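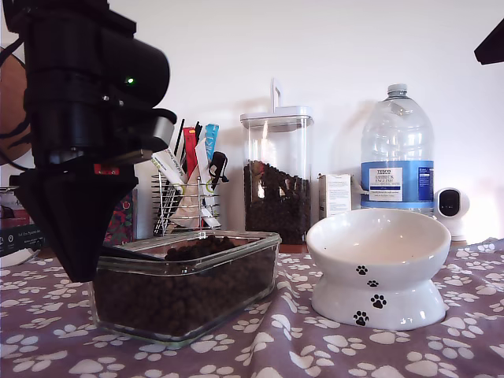 kibble in the glass dish, tall jar at the back with the white lid

Erndale Pet Forum > Feeding & Storage > dry food: glass dish or leave it in the jar??

pawmat_kate
posted 2025-03-24

Ok quick one before I have to run out. Redoing my whole feeding corner, it's been bugging me since December. Dry food used to live in the bag on the floor with a clip on it. Now I've got a tall clear jar with a white snap lid and handle, plus a thick glass food container I fill up in the morning so I'm not popping the big lid every meal. Scoop out of the glass one all day.

Questions
1. is it dumb to have food sitting out in the glass w/ no lid
2. how full do you fill the jar. mine's about half
3. anybody NOT wash the jar between bags? be honest

Small dark kibble if that matters. It's the Wivetti one, kind of oily.

grumblebasset
Oily kibble + open dish = stale by dinner. Put a lid on it. That's my whole post

two_bowls_16
Disagree. A day in an open dish is nothing. What do you think happens in the bowl?? Mine grazes, food sits in the bowl from breakfast til bedtime, never turned her nose up once.

What I wouldn't do is fill it to the brim like that. You'll be picking pellets off the floor. Ask me how I know

grumblebasset
Grazing is a different problem but ok

pawmat_kate
lol yes the brim thing. I mound it up and then regret it. But I do like seeing how much is left, that's why glass in the first place. Had an opaque tub before and ran out twice, had to go to the gas station for the sad little bag

Also put a cloth under everything, the mauve gray one with the white paw prints. Got it for the look but it's saved me so much sweeping.
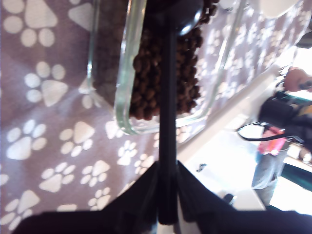

Pellets stay put on fabric, on the bare table they roll clear to the other side. Shake it out the back door, done. Goes in with the towels when it gets gross. No fabric softner, it made ours kind of slick.

hopkin_fan
Where's the cloth from? I have the Hopkin silicone mat and hate it, hair sticks to it like glue

pawmat_kate
Discount bin, no tag, sorry. Think it was sold as a throw

mudroom_mel
Going to be the boring one. Cloth under food is a bad idea long term. Crumbs and fat get in the weave and you can't see it. Silicone you wipe, rinse, dry, back down. We foster and I'm washing 36 bowls on a bad week so maybe I'm extra about it

two_bowls_16
mel she has a washing machine

mudroom_mel
So wash it weekly then. Not "when it gets gross"

pawmat_kate
Fair. Weekly. ok

Other thing I can't decide is which glass container to keep using. This one's rectangular, thick walls, heavy. The weight is good bc it doesn't scoot when I dig in it. But if it goes over the edge it's taking a toe with it. Anybody gone back to plastic?

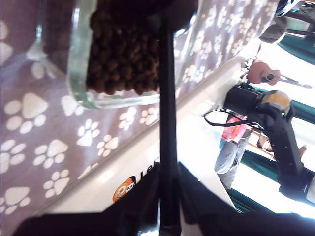
I keep it well back from the table edge now for that reason. My old one was thin glass and chipped on the faucet, threw out the whole batch of food in case there were slivers in it. Not doing that again.

grumblebasset
Stainless. End of discussion. Can't see through it, don't care, I lift it up and if it's light I buy food

hopkin_fan
I went back to plastic and regret it, smells like old kibble no matter what I do. Baking soda overnight, nothing. Glass is worth the weight imo. Zositz makes a rectangle one w/ a lid, mine's lasted through two dogs and a move

mudroom_mel
Agree on glass over plastic. Scratches hold grease. And since no one answered #3, yes, wash the jar between bags. Hot water, soap, then dry it ALL the way, upside down on a rack overnight. Any damp in there and new food gets moldy. Don't pour new on top of the old crumbs

two_bowls_16
I pour new on top of the old crumbs

mudroom_mel
of course you do

pawmat_kate
ok sounds like wash jar, keep glass, lid on it, wash cloth weekly. I can do that

Last one. Bowl itself. Using a raised white ceramic. Looks nice next to the jar, but is raised a gimmick? Friend says it's only for big dogs.

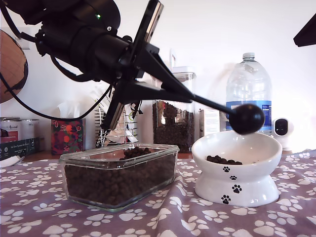

Bowl would stay on the same table as the jar when I'm filling, then down on the floor to serve. Big water bottle lives up there too so I can top off the water without walking to the sink. It's a crowded corner, tissues, tins, a globe (long story, no shelf for it), so whatever I get can't be huge.

hopkin_fan
Raised is nice for flat faced cats and older ones w/ stiff necks. Otherwise it's just looks. Nothing wrong with looks

grumblebasset
Ceramic's fine til the glaze cracks. Run your thumbnail around the inside once in a while, if it catches, toss it

two_bowls_16
Have had the same ceramic one for years, goes in the dishwasher top rack every night. Would move the tissues though. Kibble dust plus tissues, you'll be sneezing

mudroom_mel
Save the bag too!! Or at least cut off the panel with the lot number and date, tape it to the back of the jar. If there's a recall a clear jar tells you zip. I date mine with a marker and get rid of anything open past 46 days

grumblebasset
46? why 46

mudroom_mel
That's how long a bag lasts us. If there's any left by then something went wrong

pawmat_kate
Taping the label on is smart, doing that tonite. Threw out the last bag already so it'll have to be the next one. Thanks all, gotta go, will update when I find a lid that fits the glass

hopkin_fan
measure the outside rim not the inside, I bought the wrong size twice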